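1月19日

Clikis 流速計の校正ずれ、続き

前回の続き。排水路 Irkdale 側の測点で、面積流速センサーの表示が堰の換算値より高めに出る件。センサー本体を外して持ち帰り、室内の水路で再確認した。

手順は前と同じ。水路の勾配は変えず、ポンプの回転数だけで流量を振る。水深が落ち着くまで待ってから読み始め、1条件につき15分記録。条件は4つ。最低流量では信号強度が足りず、値が飛ぶ。水道水のままだと散乱体が少ないためで、これは以前 Waweru の機種でも出た。微量のカオリンを足したら安定した。濁度は測っていない。次回は測ること。

結果として、流速そのものは浮子による測定とよく合う。ずれるのは水深のほう。圧力式の水深センサーにゼロ点のオフセットが乗っていて、空中で16 mmと表示する。浅いときほど断面積への影響が大きく、現場で低水時だけ流量が過大になっていた説明はつく。大気開放チューブの乾燥剤はピンクに変色しきっていた。交換済み。交換後もオフセットはすぐには消えず、チューブ内に結露が残っている疑い。一晩乾燥させて再測定する。

Kerubo Were さんから指摘があり、現場の取付バンドの向きも確認した。手元の記録ではセンサーが管底中心から少し回った位置に付いている。堆積物を避けるためにわざとずらした可能性があるが、設置記録に記載なし。ずらしたのなら角度を入力しないと水深補正が効かない。設定画面では0度のままだった。

ロガーについて。サンプラーへのトリガー出力は正常。流量比例モードで189パルス送り、サンプラー側の受信数も一致。取りこぼしなし。ただし Bruro の変換ケーブルはコネクタの嵌合が甘く、引っ張ると接触が切れる。現場では結束バンドで固定しているはずだが、予備品は要交換。

電池電圧は負荷時で規定内。スリープ復帰直後の最初の1点だけ水深が低く出る癖があり、これは7月の現場データにも同じ形で入っている。ウォームアップ時間を延ばせば消えるかもしれないが、消費電力との兼ね合いになる。とりあえず後処理で先頭の1点を除外する。元データには手を付けず、除外フラグの列を追加して残す。

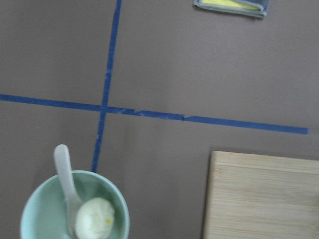 卓上の器と青テープ

水深センサーの再校正は静水カラムで行う予定。昇りと降りの両方で読み、ヒステリシスを見る。前の校正表は昇りだけで作ってあり、降りでの値が分からない。温度も一緒に記録する。水温を変えての試験は恒温槽が空いてから。

採水ホースの件は別項に書いたので省略。ストレーナーの目詰まりは流量の過大表示とは無関係と判断。

残り
・乾燥後のゼロ点確認(空中、本体を水平に置いて)
・取付角度を現場で実測、設定値と照合
・予備ケーブルの手配
・7月分の流量再計算。オフセットがいつから乗っていたか不明なので、点検時の手測り水深と突き合わせてから範囲を決める
・点検表に乾燥剤の色の欄を追加

再計算が済むまで、低水時の負荷量の数値は外に出さない。堰の換算値のほうを暫定で使う。ただし越流水深が小さい区間は堰の式も適用範囲外になるので、その区間は欠測扱いとする。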